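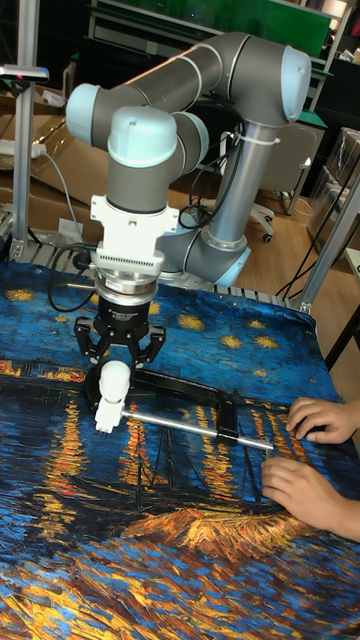 Thread: Hand-guiding or remote for clamp handovers?

Posted by wobblyjig, 12 May 2024

We've started on tool handovers at Hustoton and I'm loving it! Current job is the clamp: gripper holds the white handle piece, long silver rod pointing out over the cloth, person's hands in at the other end. I've been leading the arm through it by hand and have 143 demos so far. Would you stick with that or go remote?

sprocket_aunt
Remote, every time. If you're pushing the arm around, your own hands and elbows get into the recordings, and the policy never sees a view like that when it runs on its own. We switched in July and I'd never go back.

gantrygoblin
Disagree! With a long tool you want to feel where the weight goes. Over a remote link I kept tipping the rod down into the table – lovely dents. By hand I got the same move clean in 10 tries.

sprocket_aunt
Then slow the remote down? Ours is scaled by 5 near the table and it's a joy to use.

tinplate
Love the Starry Night over the Rhône cloth. Do you swap it between runs? We only ever used one plain cover on the Rultska project and the thing went to pieces on anything patterned.

wobblyjig
Yes, the cloths get swapped! Good to hear that's worth the faff. Scaling near the table sounds brilliant, will try it.

gantrygoblin
One more thing: keep the takes where the person is slow to grab. I binned all mine as "bad" and ended up with an arm that let go far too early.

sprocket_aunt
OK, that I fully agree with. Mark the release point in each one while you're at it.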